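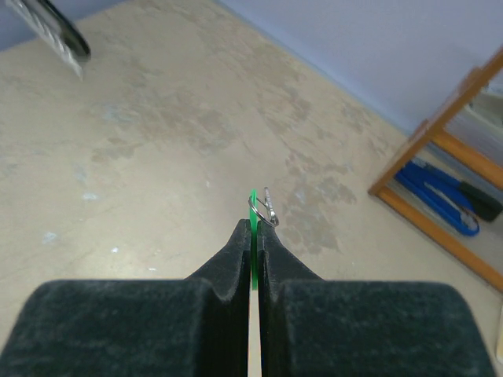
프루스우드(Pruswood) 바닥재 관리 자주 묻는 질문

입주 후 바닥 관리에 관해 고객센터로 자주 들어오는 문의를 모았습니다. 시공 전 상담은 가까운 전시장으로 연락해 주십시오.

최종 수정: 2018년 9월 5일

시공이 끝난 뒤 언제부터 가구를 놓을 수 있나요?
접착식 시공은 2일이 지난 다음 가구를 들여놓으시면 됩니다. 그 전에도 양말이나 실내화를 신고 걸어 다니는 것은 괜찮습니다. 피아노나 책장처럼 무거운 가구는 끌지 말고 들어서 옮기십시오. 클릭식 시공은 당일 배치가 가능합니다.

물걸레질을 해도 되나요?
됩니다. 다만 걸레를 꼭 짜서 물이 떨어지지 않는 상태로 쓰십시오. 물이 이음매에 고이면 가장자리가 들뜰 수 있습니다. 스팀 청소기는 원목과 강마루 모두 권하지 않으며, 스팀 사용으로 생긴 변형은 보증에서 제외됩니다.

어떤 세제를 써야 하나요?
평소에는 세제 없이 닦으셔도 충분합니다. 기름때가 있으면 중성세제를 물에 묽게 풀어 닦고 맑은 물걸레로 한 번 더 닦아 냅니다. 락스, 베이킹소다, 식초는 표면 광택을 떨어뜨립니다. 전용 세정제 지넘(Zinum)은 물 100에 원액 2의 비율로 희석합니다.

왁스를 칠해야 하나요?
UV 코팅 제품에는 왁스가 필요 없습니다. 왁스를 칠하면 바닥이 미끄러워지고 얼룩이 남습니다. 오일 마감 제품은 1년에 한 번 전용 오일을 발라 주십시오. 습도가 낮은 1월 전후가 작업하기에 무난하지만, 난방은 끄고 바닥이 식은 다음에 시작해야 합니다.

겨울에 마루 사이가 벌어졌습니다. 하자인가요?
나무는 건조하면 줄어들고 습하면 늘어납니다. 겨울철에 생긴 가는 틈은 대부분 여름에 다시 좁아집니다. 실내 습도를 60퍼센트 이하로 유지하되 지나치게 건조하지 않도록 가습기를 함께 쓰십시오. 장마가 지난 뒤에도 틈이 그대로면 점검을 신청하시면 됩니다.

바닥 난방을 세게 틀어도 되나요?
온도를 갑자기 올리지 마십시오. 오래 비워 둔 집은 며칠에 걸쳐 조금씩 올리는 것이 좋습니다. 난방 중인 바닥에 두꺼운 이불이나 라텍스 매트를 계속 깔아 두면 그 부분만 색이 변합니다.

의자 때문에 긁힘이 생깁니다.
의자 다리에 펠트 패드를 붙이십시오. 패드에 모래나 먼지가 박히면 오히려 바닥을 긁게 되므로 가끔 확인해서 교체해야 합니다. 바퀴 의자는 우레탄 바퀴로 바꾸거나 전용 매트를 까는 방법이 있습니다.

이미 생긴 흠집은 어떻게 하나요?
얕은 흠집은 같은 색 보수 크레용으로 메운 뒤 마른 천으로 문지르면 눈에 덜 띕니다. 찍힌 자국이 깊으면 해당 장만 교체합니다. 부분 교체를 하면 주변과 색이 조금 다를 수 있습니다. 직접 사포질을 하시려는 분이 계신데, 코팅층이 벗겨지므로 하지 마십시오.

샘플을 받아 볼 수 있나요?
네. 견본 한 장에 배송비 포함 약 800원이며, 본 계약을 하시면 금액에서 빼 드립니다. 모니터로 보는 색과 실물 색은 차이가 나므로 견본을 확인하고 주문하시기를 권합니다.

보증을 받으려면 무엇이 필요한가요?
시공 확인서와 제품명이 적힌 영수증입니다. 이사로 집주인이 바뀐 경우에도 확인서가 있으면 남은 기간 동안 보증이 이어집니다. 서류를 잃어버리셨으면 시공한 주소로 조회해 드립니다.

기술 상담은 누가 하나요?
시공팀의 오그녠 니콜라이디스가 맡고 있습니다. 문의하실 때 문제가 생긴 위치와 난방 방식을 적어 주시면 답변이 빨라집니다.

관련 글
- 강마루와 강화마루의 차이
- 뉘베리(Nyberg) 오일 마감 시리즈 색상표
- 모스빌(Mosville) 전시장 오시는 길
- 걸레받이 교체 비용 안내
- 반려동물이 있는 집의 바닥재 고르기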